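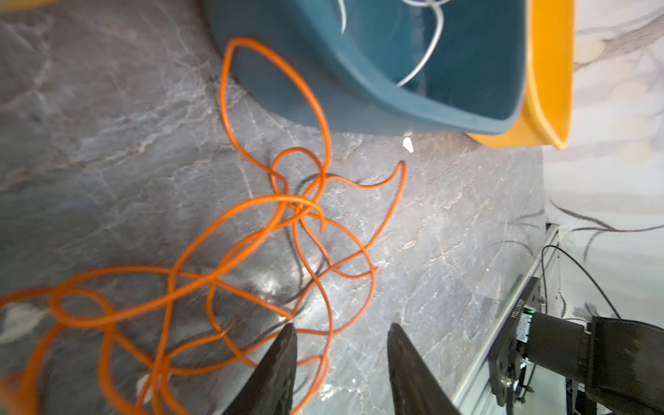 Print this page | E-mail this page

Ticket 1368 - Orange cable does not go back into basin without tangling
Place: Multhorpe, ground floor store
Opened by: Annelies Widmer
Status: closed, with one point left open

Sun 8 October, 09.40
I open this ticket for the orange cable which we keep with the two plastic basins, the teal one and the yellow one. Every time somebody needs it we lose a good part of the morning to take the loops apart. Today I found a knot in the middle that is worse than the rest, and one long loop goes up the side of the teal basin. I can find one free end, close to the basin. The other end I have not found yet.

Please do not pull on the free end. I did this last week and the knot became as hard as a nut.

09.55
Question from Heledd Owen by phone: is it one cable or two? I think it is one, but I will not write it as certain until I have both ends in my hand.

10.10
First try. I lifted the whole heap and shook it, as it is advised in the Odton handbook for garden hose. Result: some wide loops opened, the knot did not. A cable this thin turns around itself as soon as you hold it in the air. I put it back on the floor. The floor is smooth and polished and the loops slide well on it, so I will work there and not on the table.

10.30
Second try. I started from the free end and pushed it backwards through the crossings, one at a time, and I did not tighten anything. It is slow. After each crossing I laid the free part along the wall in a long line. When the line became too long for the wall I turned it back in a wide bend.

11.05
The knot is open. It was not a real knot, only many loops lying through each other. Second end found, it was under the wide loops on the side away from the basins. So it is one cable, and Heledd can have her answer.

11.20
Now the reason. I believe there are two.

First, we wind it over the hand and the elbow. This puts a twist into each turn, and the twist has to go somewhere when the cable comes off again. Second, we drop it in the teal basin on top of the thin silver-grey wires. The wires are springy and they push into the loops from below. I took the cable out this morning by the handful and it brought half of its own tangle with it.

11.45
What I did:
- wound the cable in flat circles on the floor, one turn over and the next turn under
- tied it in two places with cotton tape from the Plasby box
- put it alone in the yellow basin
- left the silver-grey wires in the teal basin, where they do no harm to anybody

Eirlys Gwilliam asks if we should buy a drum. The Kanaujia list has one, but we would need to order 20 and we have one cable. I say no for the moment - the tape is enough if people use it.

14.15
Test. I carried the yellow basin to the door, untied the tape and walked with one end to the far wall. It came out without stopping, except for one small catch near the middle, where the old bends are still strong.

Left open: the bends. I will leave the cable stretched along the wall over one night and look again in November. Ticket closed for the rest.

Comments (4)

Josefina Lucero
Over and under is the correct way, thank you for writing it down. Could we have it on a card above the basins?

Aba Dankwa
I am the elbow person. Sorry. Nobody showed me another way and I have done it like that since I was a girl.

Annelies Widmer
Aba, no problem, I did the same until spring. Josefina, card is written, I only need somebody with good handwriting.

Eirlys Gwilliam
Tape has gone from the Plasby box already. Who has it?

Print this page | E-mail this page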